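Prameo Round Basin, white with printed inside

Item 277. Page last updated 2012-05-18.
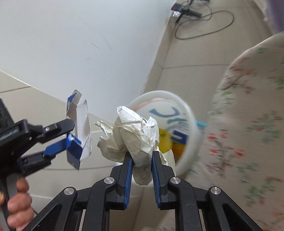
The Prameo is a general-purpose basin for the kitchen, laundry room or desk. A lot of our customers buy one for dishes and end up using it to collect paper and empty cartons on the way to the recycling. It does either job fine. The rim is thick enough to get your fingers around when the basin is full.

## Details

- Color: white, with a red line and blue and green shapes printed on the inside
- Shape: round, with a thick rim
- Capacity: 12 quarts
- Weight: nearly 400 grams
- Sold singly or in packs of 5

The print is on the inside only. It holds up to dish soap and a soft cloth. Do not use scouring powder or steel wool on it - the colors will dull.

## Using it for paper and packaging

Crumpled paper takes up a lot of room. If you are sorting scrap, flatten the cartons first and put them in on edge, then drop the paper on top. Pull out any plastic film before the cartons go in the bin, as the Clestville depot will not take them mixed.

Wipe the basin out once a week. Drink cartons leave a sticky ring if they sit.

## Not suitable for

Hot oil, ashes, paint thinner, or the microwave. Boiling water should be cut with cold before you pour it in.

## Related items

The **Baptista** is the same basin in plain white, no print. The **Hurkance** is a deeper model with two handles, back in stock in July.

## Ordering

Packs of 5 ship nested with a sheet of paper between each basin. Single basins go out in a plain box. Returns are accepted if the basin is unused - please keep the box.

For school and office orders, write to Inês Quintela at the Clestville warehouse and give the item number and how many packs you need.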